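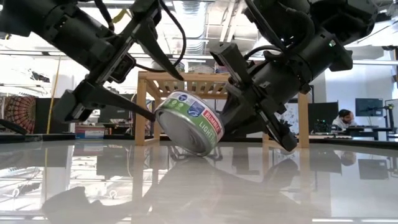 4.2 Pantry task: placing cans on the rack

Household chores remain difficult for machines. The Katene two-arm station can handle canned food within the limits set out in this section, but it does not replace a person in the kitchen.

1. Set the wooden rack on the table between the two arms.
2. Select program 47 and confirm that both grippers open fully.
3. Lay one can on the tabletop, clear of the rack legs.
4. Press Start and step back behind the marked line.

Note: A can lying on its side may roll when a finger touches it. Round items are the most frequent cause of a stopped cycle – see error 1327.

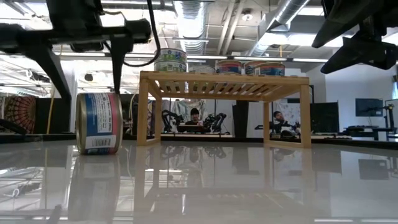 5. Allow two attempts for each can. If the second attempt fails, press Pause before reaching onto the table.
6. Record the result on the Padham log sheet, including any can placed by hand.

CAUTION: Do not steady the rack while either arm is powered. Do not use glass jars or dented cans.

Stacking one can on top of another requires approval from the site supervisor, Beverley Prendergast.

Section revised Aug 14, 2022.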